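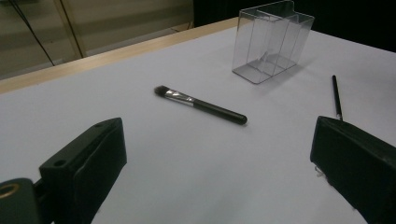
Donnie Cowie: The jacket came today and it is still wrong. I ordered a 40 chest both times. The first one measured 38 across the label and this one has a 40 label, but it's the same size when I lay it next to a 40 I already own. I don't want a third one sent until somebody has put a tape on it.

Ticket 2197
Opened: July 15, 2019
Item: Pollock wool blend jacket, navy, 40 regular
Status: closed

Davina Menzies: Thanks Donnie. I've stopped the automatic replacement so nothing else will go out for now. Could you measure the jacket for me? Button it up, lay it flat and measure straight across from armpit to armpit, then do the same with the one that fits.

Donnie Cowie: Pollock jacket is 20 and a half inches. Mine is 22. Sleeves are the same on both. Shoulders are a bit tighter on the Pollock but I could live with that.

Davina Menzies: That's too small for a regular 40. I have asked the warehouse at Braltonberg to check what they have on the rail.

Internal note, DM: Size guide on the listing gives 22 pit to pit for a 40 regular. Customer is right. First return was logged as "changed mind", which is wrong, and he was charged return postage. Needs putting back.

Internal note, warehouse: Measured all the 40 regulars in navy. 13 of them come up at 20 and a half, the rest are 22. The small ones all came in the Hivton delivery. Inside label says 40 R but the swing ticket says slim. They have been booked in under the regular code.

Davina Menzies: We've found the cause. Part of one delivery was the slim fit, booked in as regular. Both of the jackets you were sent came from it. The first also had the wrong size label. We have a proper regular here at 22 inches. Would you like that one, or your money back?

Donnie Cowie: The jacket please, if it has been measured. What about the postage I paid on the first one?

Davina Menzies: It has been measured, and I've written the figure on the packing slip. The postage is going back to your card today. Please use the Vokik bag the jacket came in for the return, the label is prepaid.

Donnie Cowie: Arrived this morning. 22 inches, fits over a jumper. The slim one has gone back.

Internal note, DM: Return received. Slim stock moved to its own code and the listing split in two. Other 40 regular orders from the same delivery to be emailed, 30 days extra for returns. Autumn reorder is due in October, check swing tickets against inside labels when it is booked in.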